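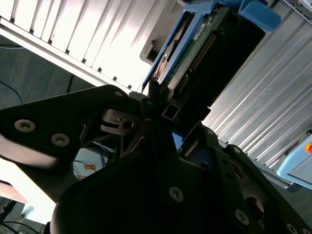

A hard drive in its blue caddy, circuit board showing.

I want to say something nice about drive caddies, and I know how that sounds.

If you've never handled one, a caddy is the plastic or metal sled a hard drive rides in when it lives in a server or a storage box. It has a latch, it has rails or something like rails, and it lets you pull a drive out of the machine with one hand while the other hand holds your coffee (please don't hold your coffee). Most people will go their whole lives without thinking about them. I think about them a lot, and lately I've been getting a bit worked up, because the equipment people keep trying to take them away from us.

The latest pitch came in March. The office where I look after storage was shopping for new boxes, and one of the quotes was for a caddyless chassis from Jeneck. You slide the bare drive into the bay and a little door closes behind it. Fewer parts, said the brochure. Faster swaps! And sure, if you time one person swapping one drive on a clean bench, it probably is faster. You skip four screws.

But I don't work on a clean bench. I work in a closet with a fan going, usually with a shelf of pulled drives next to me, and a bare drive is a miserable thing to have on a shelf. The board is right there on the bottom. The gold contacts are right there on the end. You pick it up wrong and your thumb is on the electronics, and you put it down wrong and you hear that click of metal on metal that makes your stomach drop. A caddy doesn't cover everything, plenty of them leave the board wide open, but it gives you edges. It gives you somewhere to put your fingers, and I'd pay for that all day long.

And then there's color. Give me a loud caddy, please! Blue, green, orange, I'm not picky. We have two generations of boxes in the same rack, the old Lalmont ones and the newer Tichý ones, and for the first year everything was black on black on black. Then Bořivoj Sýkora, my old boss, bought a batch of blue caddies for the backup set because they happened to be on sale, and it changed my working life. Backup drive? It's blue. Is that a backup drive sitting on the printer? It's blue, so yes, and who left it there. I had a labeling scheme before that, a good one, with a spreadsheet, and I can tell you the spreadsheet never once stopped anybody from grabbing the wrong drive. The blue did.

Labels are a whole other gripe. Drive makers put the serial number in type so tiny you need a phone camera to read it, and they put it in places the caddy covers half the time. So yes, I'll admit caddies aren't perfect. If I could ask for one improvement it would be a flat spot on the front big enough for a strip of tape and a marker.

The other complaint I hear, mostly from Miloslav Vlček over in purchasing, is money. Every vendor has its own caddy, none of them fit each other, and a replacement costs more than a piece of plastic has any right to. He's correct! It's a racket. Zulliso quoted us for 30 spares and I thought there was a typo. The total was 2,000 dollars, for trays. I said a word I won't repeat here. But the fix for that is a shared design that everybody could make and sell for pocket change. Throwing out the tray because the tray is overpriced is like giving up doorknobs because the hardware store is expensive.

I also just like how they feel, and I don't think that's silly. A good latch has a bit of spring to it. You push the drive home, it seats, you swing the handle shut, and there's a small solid thunk that tells your hand the job is done before any light comes on. With the little doors I never get that. I close it, I open it, I look, I close it again. So much for faster swaps.

Anyway, we didn't buy the Jeneck boxes. We bought more of the ones with trays, and I've already asked for the next batch in orange. Miloslav wants to know whether gray is cheaper.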